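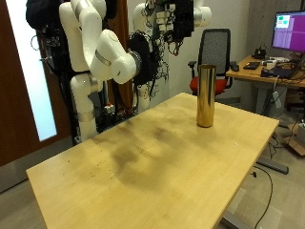 Medinlow Robotics Club: Flower Handling Project

The November project group is working on picking up and placing soft, irregular objects with the club's white arms. Rigid items, such as the gold cup, remain the baseline. Each operator logs 28 runs per object before moving to the next.

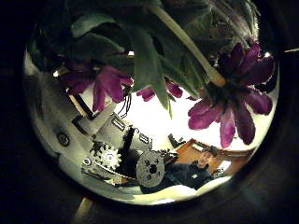 Purple flowers and gripper gearing, wrist camera.

Leaves and petals hide part of the work from the wrist camera, so operators should check a second view before closing the fingers. Closing speed is capped at 12 percent for all plant material. Wrapped bouquets follow the same rule. Glossy cellophane produces bright highlights along the folds, 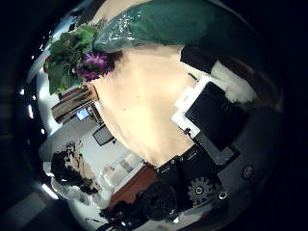
and fixed exposure is required for any run that includes it. Label those runs "Kermani" in the log. The set now holds 296 runs, of which 100 are reserved for testing.

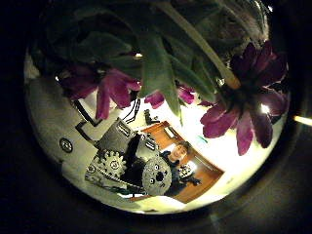

Page last changed: 18th March

Members joining from the Plunness section should read the gear inspection notes before their first session.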